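Last updated: Fri 13 January

Subject: Re: [dornora-players] Map pack won't load after the update

> I updated the Dornora map pack last night and now the Rirnero map hangs
> on the loading screen. The other maps are fine. I'm on the Florthorpe
> server build and I have 10 other mods installed. Do I have to start a
> new world?

You don't need a new world. The update moved the Rirnero textures into their own folder, and the old config file still points to the previous one. The game keeps looking for files that aren't there and never gets past the loading screen.

Close the game and the launcher. Go to your mods folder, open the one named dornora, and delete the file called paths.cfg. Leave everything else alone, especially the saves folder. When you start the game again it writes a new file with the right paths. The first load is slow — mine took 3 minutes — and after that it goes back to normal.

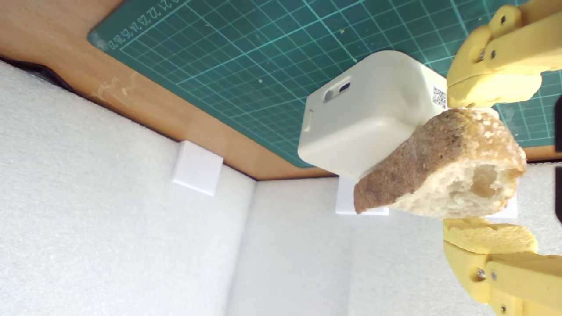

Will deleting the config file reset my key bindings?

Key bindings are kept in the main game settings, so they stay as they are. The only things you lose are the view distance and the music volume for the map pack. View distance goes back to 200, and you can change it from the pause menu.

If it still hangs, take out the other mods and put them back one at a time. The El Khatib weather mod was a problem with build 301 for me until I moved it below the map pack in the load order. I haven't tried it with the snow option turned on.

If you post again, please paste the last lines of the log into the message. The list strips attachments.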